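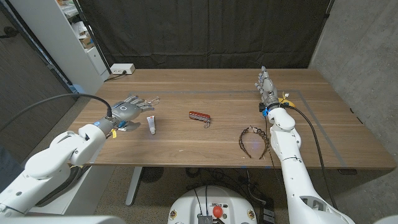 Department of History, Student Research Projects

June
By Kanini Shirima and Jeferson Quintana

We use cookies to remember your settings. By staying on this site you accept them.

The Wedding Feast at Pridaditz: Who Counted the Guests?

Every guidebook to Pridaditz repeats the story. When the last Count Grasero married, he is said to have fed 3000 people in the castle yard, roasted oxen for two days and had wine running from the fountain. Our project set out to find where this comes from. We did not find much, and what we did find makes us doubt most of it.

The earliest printed version is in a town history by a schoolmaster named Macedo, written three generations after the wedding. He gives no source. Later writers copy him, some nearly word for word, and one of them adds the fountain. A story repeated by five authors looks well supported until you notice that four of them had read the first.

We then turned to the castle yard. Washington Vieira measured it for us on a Saturday, and with trestle tables set close together he could not seat more than 1000. His plan leaves no space for cooks or horses. Perhaps people ate standing up, or in turns, but Macedo says plainly that they sat.

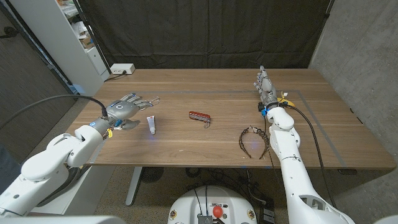

Student Reports, p. 203

The kitchen book is the only paper we saw that dates from the wedding year. It lists bread, salt fish, beer and candles for up to 300 people. There are no oxen. Our adviser, Rogério Prado, warned us that gifts of meat might have gone into a separate book, now lost. We accept that, but a lost book can be made to say anything.
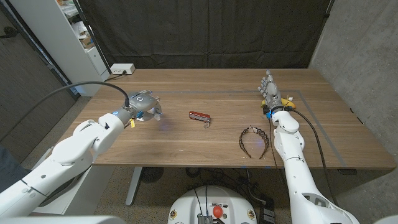 The household inventory made after the feast has been quoted as proof of its size, and we think it has been badly read. The clerk wrote down objects room by room and never said what they were for. Anyone who listed our table the same way would put a knife, a headband and a banana on one line, and a later reader could build a whole meal and a costume out of it. The "forty knives in the long room" may have been for guests. They may just as well have been stored there.

Osvaldo Lacerda still thinks a crowd came to the gates and was given bread, which would explain the local memory. We have no evidence against it and none for it. The Enetti family letters might help, but they were closed to us this term.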